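Skorix Robotics Hall
Demonstrators and Visiting Observers Wanted, Open Day Program

Posted April 29, 2021
Reference: OD-620
Location: Taston site, Building 2, ground floor
Type: Temporary, paid (demonstrators); unpaid with travel allowance (observers)

Skorix is recruiting for its fall open day, to be held in November at the Taston site. Two groups are needed: demonstrators, who will run the two-arm tabletop station in front of visitors, and observers, who will attend the rehearsals and complete a written assessment of what they could see and follow. Applicants may apply for one group only.

The open day consists of 16 sessions. Each session lasts 50 minutes and is divided into a briefing, a demonstration at the table, and a question period. Visitors are admitted in booked groups. The demonstration area is separated from the standing area by a floor line, and visitors remain behind it while the arms are powered.

The task set is drawn from kitchen handling: bowls, cookware with lids, sealed food containers and small countertop appliances. Items are placed on a mat on the work table and handled with two-finger grippers, one per arm. Demonstrators choose the starting layout from the session sheet and set it up by hand before power is applied.
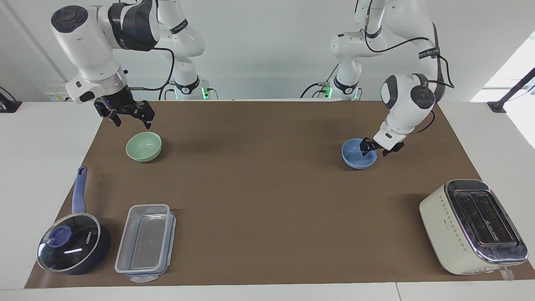 Demonstrators work in pairs. One person operates the arms and the other speaks to the group, and the pair trades roles between sessions. Both must be able to stop the station from either side of the table. Stopping and restarting is part of the training and will be tested before a demonstrator is scheduled.

Duties of demonstrators

Complete the startup check and sign the station log before the first session.
Lay out items according to the session sheet.
Run the assigned tasks at the speed setting given on the sheet. The setting is not to be raised at a visitor's request.
State plainly when a grasp has failed, reset the item, and continue.
Answer questions within the scope of the briefing notes. Questions about sales, pricing or research partnerships go to the front desk.
Inspect the gripper fingers between sessions and report wear.

Requirements for demonstrators

Age 18 or over.
At least 200 hours of operating time on any manipulator arm, industrial or research. Logged teleoperation hours count in full. Simulator hours do not count.
Able to stand for a full session and lift the spare parts case onto the table with a partner.
Clear spoken English. A second language is useful and should be listed.
Available for all training dates and for both open day shifts.

Training is given on the Mwakyusa control package, version in use at the site. Prior experience with it is not required. Applicants who have used the older Brellov pendant should say so, as the stop button is in a different position and an extra practice period will be scheduled.

Duties and requirements for observers

Observers need no technical background. Applications from teachers, care workers, cooks and retired people are welcome. Each observer attends two rehearsal sessions and fills in a form after each one. The form asks which parts of the task were visible from the standing area, which spoken explanations were unclear, and whether the pace was suitable. Observers do not operate the equipment.

Persons employed by Skorix, or who have been employed by Skorix in the past two years, may not serve as observers.

Payment

Demonstrators receive a fixed fee of $620, covering training and both shifts. Payment is made after the final shift. Observers receive a travel allowance of $50 per rehearsal attended.

Site conditions

Closed shoes are required. Loose sleeves, scarves and hanging badges must be removed before entering the marked area. Bags are left in the lockers by the entrance. The hall is step-free and has an accessible restroom. Chairs can be placed in the front row of the standing area on request.

How to apply

Send one page stating the group applied for, relevant experience, and any dates on which you are not available. Demonstrator applicants should attach a copy of their operating log or a signed statement of hours. Mark the application with the reference number above and address it to Jabari Ondieki, Open Day Coordinator, Skorix Robotics Hall, Taston. Applications may also be left at the front desk.

Shortlisted demonstrators will be invited to a practical trial at the station. Observers are selected from the written application alone. All applicants will receive a reply.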